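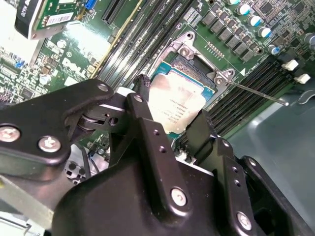

Section 5 – Comparing fingers on the processor job
2 min read

Do Section 4 first. Arm homed, Fastbridge controller on, wrist camera streaming. If the stream stutters, swap the cable before you touch any settings.

You are testing two finger sets, Namham and Gendton. Same PC, same approach, same speed. Change the fingers and nothing else, or the numbers are useless.

1. Lay the tower on its side on the slatted table, side panel off. Mains lead out.

2. Check the load plate on the socket is open. Retention lever well clear of the fingers.

CAUTION – never close the gripper with the lever in its path. It bends.

3. Put the fixture plate on the table to the left of the case. Push it, it shouldnt move.

4. Jog the arm in from above, over the top part of the motherboard. Stop short of the board. Look at the cable on the arm – needs slack all the way down.

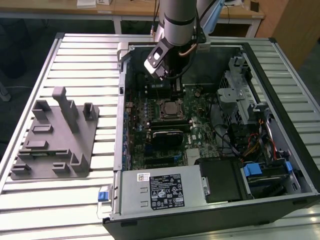
5. Set grip force to 12 on the controller. Leave it there for both sets.

6. Jog to the processor in slow mode. Watch the wrist view, not the table view. From the side everything looks closer than it is.

7. Close, lift, hold, put back. Log it as clean, slipped or missed. Repeat untill you have 63 tries for the set.

8. Park the arm. Swap fingers. Re-zero the gripper (easy to forget). Go again from step 4.

Note – glare off the metal lid can upset the wrist camera. Drop exposure one notch, and write it down. Use the same value for the second set.

Note – smudges on the lid are fine. Dirt on the finger pads is not, wipe them between sets.

Logs go in the Vilela folder, one file per set. Old template from September still works.

Contact: Vilela bench support | © Vilela 2023 | Back to top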